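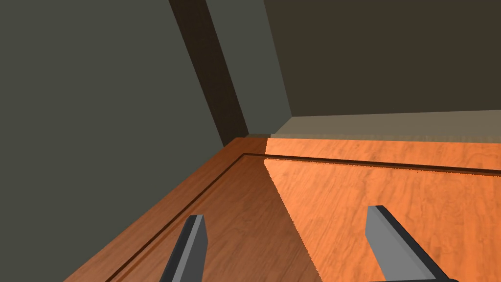
Figure 4. Gripper view in the simulator: fingers apart over the tabletop, nothing held.

4. Checking the door task before you believe the score

The Tundton door benchmark ships with 1,284 recorded runs and a stock policy trained on them. The release notes give a success rate of 85 percent. Treat that as a claim to be tested on your own machine.

4.1 Load and replay

1. Start Trelov and open the double-door room.
2. Load the run list. If it comes up short, stop and download it again. Trelov will train on a partial list without a warning.
3. Turn on both gripper views and the head view.
4. Replay 7 runs at normal speed and watch them through. Skipping to the last step tells you the final joint angles and very little else.

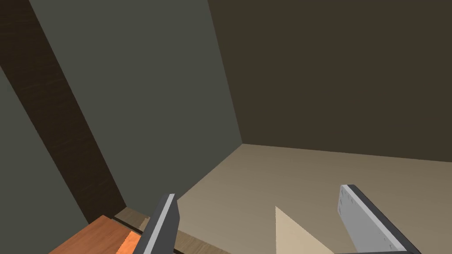
Plain walls and flat, even lighting are easy for a policy to memorize, and we suspect a good part of the published score comes from that. We can't prove it. Run the lighting shuffle in 4.3 and form your own opinion.

Note: Raudsepp scoring marks a run as passed once the hinge has turned far enough. It does not ask how the hinge got there. A forearm bumping the panel scores the same as a clean pull on the knob.

4.2 Add a grasp check

1. Open the scoring file and set contact_required to on.
2. Set the contact pair to finger and knob, for each arm separately.
3. Rescore the stock runs. Ours lost 172 passes.
4. Look at a few of the lost ones in the gripper view. A knob sitting between the fingers is no proof of contact, so read the force trace as well.

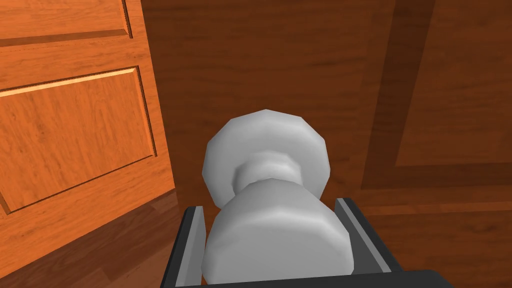
4.3 Shuffle the lighting

1. Set the light seed to random and leave the doors, knobs and start pose alone.
2. Run the stock policy again with the grasp check on.
3. Write down both scores, with and without the shuffle.

Caution: Do not retrain between the two runs. The Tokska plug-in offers to do this by default. Decline.

Two-arm runs need the head view too, as each gripper view covers one hand and the doors can both be open before you know which arm did the work.
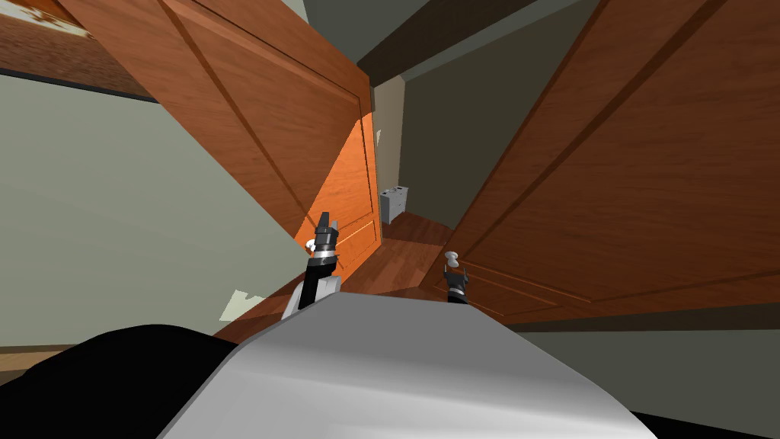 Step through these runs slowly and note the first contact for each arm. If the order changes from run to run with the same seed, your physics step is too coarse and the scores mean nothing yet. Halve the step and go back to 4.2.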